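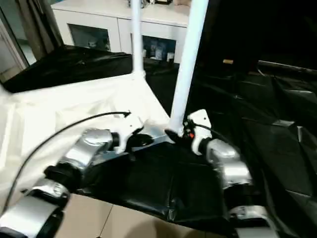

So I finally went to a town council meeting. I've lived in Kereck for 17 years and had never set foot in one, which I'm a little embarrassed to type out loud, but there we are.

What got me off the couch was the library hours. The August agenda had a line on it about "adjusting branch service levels," and if you've ever read one of those agendas you know that can mean anything from a new sign on the door to a padlock. I asked in the neighborhood group and got 120 comments, most of them about parking. (Parking on Brunia Street has its own gravity. Every conversation ends up there.)

I got there early and it was a good thing I did, as you have to fill out a little card if you want to speak. You get 2 minutes. I'd written something at the kitchen table that ran way over, so I sat there crossing out sentences while they approved the minutes from last time.
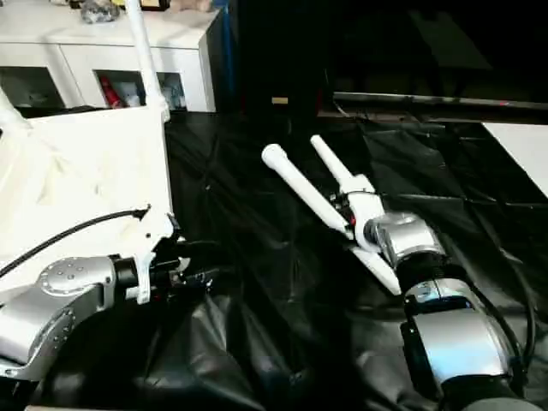

My card got called after the sewer item, and the sewer item was long! By then half the room had gone home. I said I thought evening hours mattered for people who work days, that the homework tables are packed after school, and that I'd rather lose a morning than a night. My voice shook the whole time. One council member wrote something down and another one was eating a granola bar, so I'm calling it a draw.

They didn't vote. It's been pushed to the September 2026 meeting, along with the Brunia Street parking plan, so bring a cushion. The proposal as written closes the branch at five on 3 evenings. I'd like to see that come down to one, and I think there's a real chance if more people show up or even just email. The clerk told me emails go in the packet as long as they arrive by noon the day before.

I'm going again. I already have my card half filled out in my head, and this time I'm eating dinner first.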